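Statero Bench Kit: User Guide
Section 4. Setting up a tabletop pick task 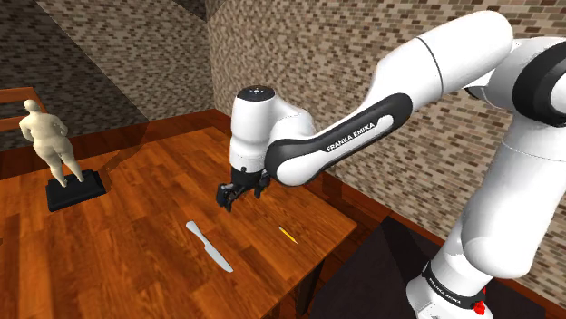 By the Statero documentation team | Revised August | Applies to kit 2004 and later

Use this section once the arm has been added to your Statero project and the licence has been activated (Section 2). All steps are carried out in the simulator. If you plan to run the same task on a real arm, finish this section first and then go to Section 7.

Before you start

You need:
The Statero desktop program
The Flutamex object pack, installed and unlocked
An arm model with a parallel gripper (the screen at the top of this page uses the Franka Emika arm)
At least 2000 MB of free disk space

4.1 Load the room and table

1. Open the Project menu and choose New Task.
2. Select Brick Room from the list of rooms. The walls and the wooden table load together.
3. Check that the arm base rests on the dark platform beside the table. If it has loaded on the tabletop, press Reset Base.
4. Save the task before adding any objects.

Note: The chair is part of the room. It can be hidden but not picked up.

4.2 Add the objects

1. Open the Flutamex tab.
2. Drag the knife, the pencil and the figurine on to the table. Leave a clear space between them.
3. Turn each object with the Rotate handle. The knife and pencil may lie at any angle.
4. Stand the figurine on its black base, well away from the path of the arm.
5. Press Settle. The objects drop on to the surface and stop moving.

Caution: Do not place an object so that part of it sinks into the table. It will jump when the task starts and may be lost from view. If this happens, press Undo and place it again slightly higher.

4.3 Set the start position

1. Choose Arm, then Start Position.
2. Move the gripper over the middle of the table with the fingers pointing down.
3. Make sure the gripper is empty.
4. Set the start height to 355 mm above the tabletop.
5. Press Store.

Note: The start height is measured from the fingertips, not from the wrist.

4.4 Choose the target and run

1. Click the object you want the arm to pick up. For a first run we suggest the pencil.
2. Set Speed to Low.
3. Press Check Path. A green bar means the path is clear. A red bar means the arm would touch another object or the table.
4. Press Run. To stop at any time, press the space bar.

Caution: Check Path covers simulated objects only. Never send a stored path to a real arm without following the safety steps in Section 7.

4.5 If something goes wrong

Error 3058: the target is out of reach. Move it nearer to the base and run Check Path again.
Objects tab is blank: the Flutamex pack is locked. Enter the key supplied with your kit.
Fingers close beside the object: turn on Align Grip and repeat 4.4.

Next: Section 5, Recording and replaying runs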